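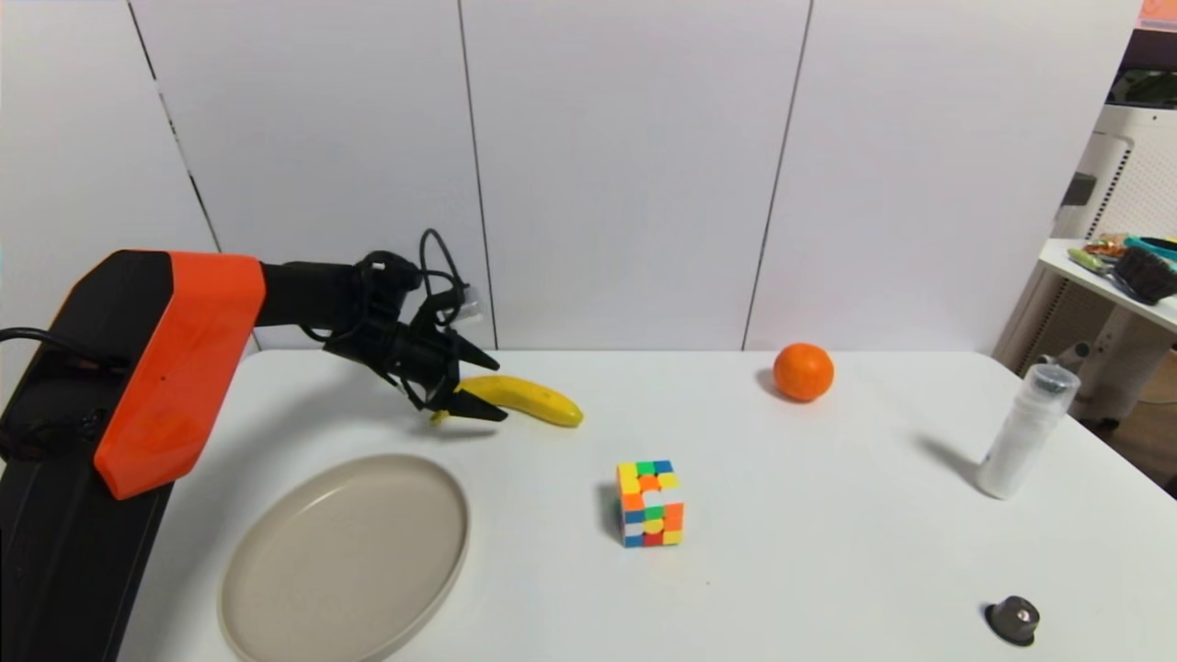 Table de travail Hiven et panneaux de fond blancs
Publié le 28 juin 2025 par la rédaction technique Lustel
3 partages | 0 commentaire

Réf. Hiven 386. Ensemble composé d'un plateau blanc et d'un jeu de panneaux verticaux assortis, destiné à la prise de vue d'objets, au tri et à la manipulation de petits articles sur fond neutre. Le plateau et les panneaux sont vendus ensemble ou séparément.

Plateau
Teinte blanche unie, sans motif ni marquage. Les objets de couleur soutenue (fruits, emballages, jouets) s'en détachent sans réglage particulier. Un flacon blanc reste lisible par son ombre ; prévoir dans ce cas un éclairage latéral. Charge maximale répartie : 60 kg. Ne pas poser de récipient sortant du four.

Panneaux de fond
Panneaux hauts, blanc mat, posés bord à bord. Les joints verticaux restent apparents sous forme de lignes sombres et fines. Ils peuvent servir de repères d'alignement. Pour un fond sans joint, commander la toile Ruliter (réf. séparée, largeur à préciser). Un panneau peut être monté en retour d'angle à gauche ou à droite ; l'angle prend alors un léger dégradé gris selon la position de la lumière.

Disposition des objets
Les pièces hautes se placent sur un côté, les pièces plates à l'avant. Laisser une distance suffisante entre le fond et le premier objet si l'ombre ne doit pas toucher les panneaux. Une assiette à bord relevé peut dépasser de la zone utile sans inconvénient, à condition que son contenu y reste.
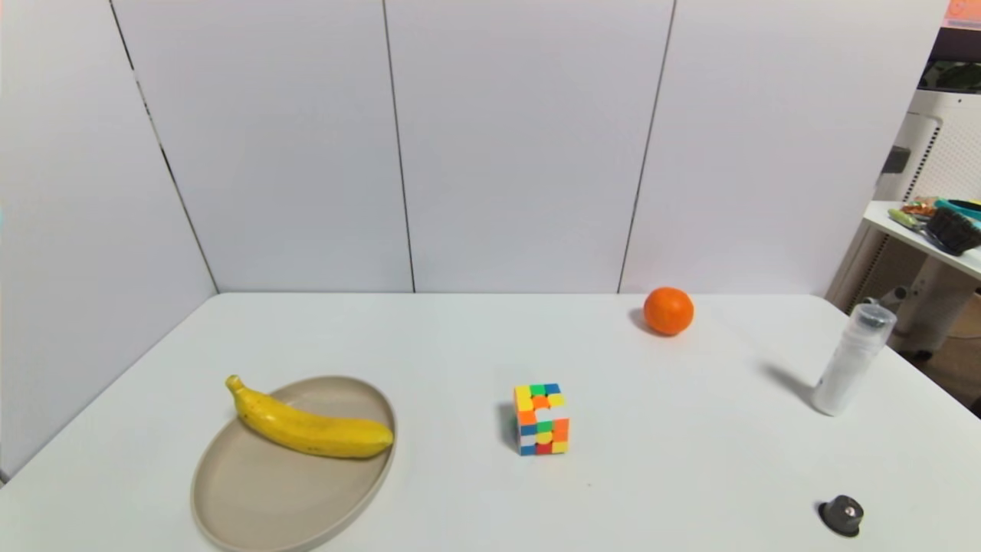

Plateau blanc et fond à joints verticaux. Assiette beige avec banane, cube de Rubik, orange, flacon cylindrique à bouchon transparent. Accessoires non fournis.

Vaisselle de présentation
L'assiette Limsakul, teinte beige, est proposée en option. Elle convient aux aliments entiers et aux petites pièces qui rouleraient sur une surface plane. Lavage à la main conseillé. La teinte peut varier légèrement d'un lot à l'autre.

Entretien
Chiffon microfibre humide, savon neutre. Pas de tampon abrasif, pas d'acétone. Les traces de peau d'agrume s'enlèvent à l'eau tiède. Sécher les joints des panneaux après nettoyage.

Montage
Deux personnes, outillage fourni. Fixer le plateau avant les panneaux. Contrôler le niveau, puis serrer. Les panneaux livrés avant janvier utilisent l'ancienne patte de fixation et ne se combinent pas avec les panneaux actuels sans l'adaptateur.

Prix
Ensemble complet : 400 € HT, hors livraison. Panneau supplémentaire, toile Ruliter et assiette Limsakul : sur devis.

Contact | Conditions de vente | © 2025 Lustel | Haut de page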